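Plurken Swap Shelf - Frequently Asked Questions

Updated in April. Same questions keep coming so please read before you email.

What is the Swap Shelf?

A toy lending shelf at the back of the Pimentel Street library. You borrow toys the way you borrow books. Take home, play, bring back. Free for anybody in town, plus Torano residents as of this spring.

Do I need a library card?

No. Separate sign-up. One page, at the desk, takes two minutes. Bring something with your address on it. A phone bill is fine, a bank letter is fine, an envelope your aunt mailed you is not fine.

How many things can I take?

6 toys per family at a time. A puzzle counts as one. A train set counts as one, however many boxcars. A bag of blocks counts as one bag.

How long can I keep them?

14 days. You can renew once, by phone or in person, unless someone is waiting. Ride-ons can't be renewed. Sorry, the list for those is long and everybody's kid has a birthday.

When are you open?

Saturday mornings, 9 to noon. Returns can go to the main desk any time the library is open. Please don't put toys in the book drop. It has a steel flap and a long fall and we lost a very nice xylophone that way.

Is there a late fee?

No fee. If you're late we call. If you're very late we call again, and you can't take new toys till the old ones are home.

What if a piece goes missing?

Tell us when you bring it back. That's all. Every bag has a card inside listing what should be in it, so check it at pickup AND at return. Small parts turn up under couches weeks later, just drop them at the desk in an envelope with the toy number written on it. If you don't know the number write what the toy was.

What if something breaks?

Depends. Normal wear, we eat the cost. Run over by the car, we'll probably ask you to help with replacement. Don't glue it yourself please. Some glues never come off and then we can't fix it properly. 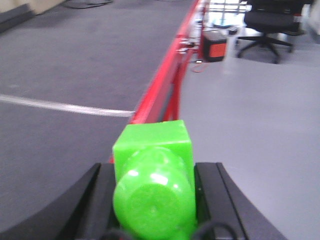
Cracked plastic gets pulled from the shelf for good, even hairline cracks. We'd rather lose a toy than have somebody pinch a finger. Wood can usually be sanded. Anything with a battery door that won't screw shut comes off the shelf the same day.

How are the toys cleaned?

Hard plastic gets washed in warm soapy water, rinsed and air dryed on racks. Wood is wiped, never soaked. Cloth toys go through the machine. Puzzles get a quick wipe and that's about the best anyone can do with cardboard. If your house has had a stomach bug, tell us and we'll bag the toys seperately for a second wash.

Do I have to clean them before returning?

Crumbs out, sticky off. The rest is on us.

Can I donate toys?

Yes, but ask first. We have shelf space for 80 bins and most of them are full. Always wanted: wooden trains, floor puzzles with all the pieces, doctor kits, anything for under twos. Not wanted: stuffed animals, slime, toy weapons, anything that sings and has no off switch.

Do you take Flulloleck sets?

Only complete ones with the connector pegs. Without the pegs nothing holds together and the kids get mad.

Is there an age limit?

Toys are sorted by colored dot. Blue dot is under three, no small parts. Yellow is three to five. Red is six and up. Dots are a guide, you know your kid. But if there's a baby crawling around at home, stick with blue.

Can teachers and daycares borrow?

Yes, larger limit, different form. Ask at the desk for the group form and allow a week.

Can I reserve something?

One hold per family. Held toys wait until closing on pickup day, then go back out.

Who do I contact?

Edileuza Teixeira runs the shelf. Leave a message at the library desk or catch her in person during open hours, early is better. She answers messages in batches so give it a couple of days.

Parking?

Street parking out front. The lot behind is for the dentist and they do tow.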